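Print this thread | E-mail this thread to a friend

Moving a kitchen table across the country – ship, sell or haul it?

gerkelgal
OK need opinions fast. Lease is up and I'm going from Sulberg to Limudska, 1,483 miles. Getting rid of most stuff. The table is the problem. Rectangular, not an antique, not worth much, but every birthday in my family happened at it. Malinowski quoted me 179 just for the table if it rides along on somebody else's truck. Seems low?? What am I missing.

tworopes
You're missing the fees. Stairs fee, wrapping fee, "long carry" fee if they can't park by the door. Get it in writing. Had a dresser go that way in April and the final bill was not the quote. Not even close.

Selamawit Hadgu
Disagree a little with tworopes. I've used shared trucks 3 times and paid what they said, every time. Difference is I sent pictures of everything up front, plus the doorways and the stairs. They can't surprise you with a fee for something they've already seen.

gerkelgal
Good point, sending them tonight. Legs do come off, I think. Top is the part I worry about.

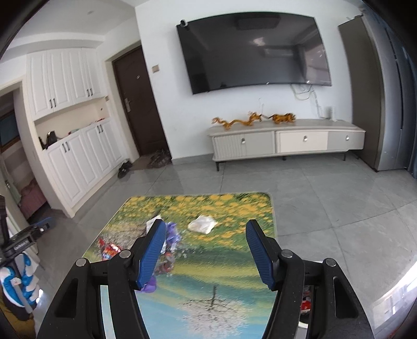
Quote says "customer must clear and protect surface" and I have no idea what protect means to these people. Blanket? Cardboard? Both? I'd like to leave the mat on and wrap right over it, the one with the yellow flowers and the tree, so there's one less thing to pack. Obviously the litter gets cleaned off first. Does leaving a mat under the wrap help or does it just slide around and make things worse.

porchlight_d
Take it off. Anything trapped under shrink wrap for a week in a hot truck can stick or leave a mark. Roll the mat up, put it in with the bedding. Clean top, moving blanket, then cardboard on the corners, then wrap. In that order.

tworopes
What he said. And never shrink wrap directly on a finish. Ever.

Selamawit Hadgu
I've left a mat on under a blanket and it was fine. But mine was a short trip, so maybe don't go by me.

oldmule
Am I the only one who thinks she should sell it? You can get a decent used table in any town in the country for less than the shipping. Memories don't live in furniture. Downvote me, whatever.

gerkelgal
My mom would never speak to me again lol. Table is going.

porchlight_d
oldmule I half agree with you, but 179 isn't crazy for something you'd miss. People spend more than that on the gas to go visit it.

tworopes
So what else is going? If there's a second big piece, ask for a rate on both. The first item pays for the stop, the second one is mostly just floor space.

gerkelgal
Maybe the TV and the long cabinet under it. Light gray and white, 3 drawers, skinny legs. The legs are what scare me. The dragon on top rides in the car with me, not up for discussion. Also have to deal with that bundle of cables, I've been putting it off.

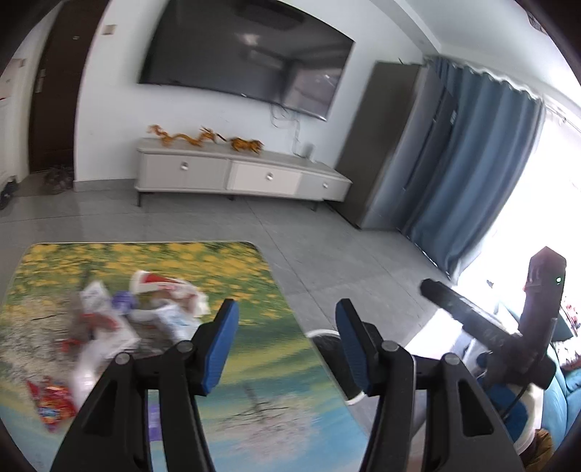

UPDATE – what I ended up doing

gerkelgal
Posting this because I hate threads with no ending. 22 July 2025, everything is booked. Malinowski is taking the table and the cabinet, written quote, no stairs fee, no long carry. I sent pictures like Selamawit said and the lady on the phone went thru them with me one by one. TV comes off the wall this week, then it's going to my cousin. Didn't want to pay for a TV crate. Mat is coming off the table, porchlight wins that one.

oldmule
Still say sell it. Good luck though.

tworopes
Check the pickup window. Mine was 2 days and they came at the very end of it, I was sleeping on the floor by then.

gerkelgal
Ugh. Ok. Keeping the air mattress out.

Selamawit Hadgu
Bag the screws and tape the bag to the underside of the top. Don't put it in a box, you will not find that box.

porchlight_d
Painters tape tho, and put it on bare wood underneath where it won't show. Packing tape leaves gunk.

gerkelgal
Doing that. Thanks everybody – will report back from Limudska if it has all its legs.

Print this thread | E-mail this thread to a friend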